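Brekine revises water limits for glazed tableware

25 April 2026

Brekine has published a revised absorption limit for glazed mugs and bowls sold under its Alard line. The new limit is 2 percent by weight, down from 5 percent, and applies to all pieces fired from December onward. Stock already in warehouses is not affected.

The change follows a review of 1308 returned items at the company's Pokport plant. Most had fine cracks in the glaze near the foot ring, where water can enter the body and cause uneven heating in a microwave oven.

"The foot is the only part left unglazed, and it takes in the most water," said Pornthip Sriwong, who led the review. "A denser body fixes most of it. The rest is glaze fit."

Suppliers will be required to boil test samples from each kiln load and weigh them before and after. Results must be kept for 36 months. 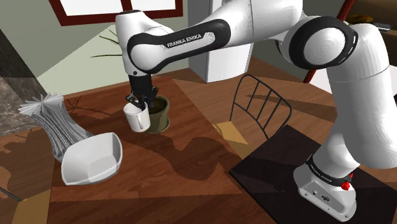
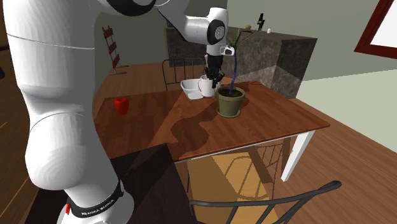 A white mug and a potted plant, in simulation.

Chaiyaporn, which supplies clay to the plant, said the lower limit will mean a longer firing cycle and slightly higher fuel use – it gave no cost figure. Thitima Boonyarit of Brekine said retail prices will stay the same through December. Plates and serving dishes are covered by a separate standard, with no revision planned.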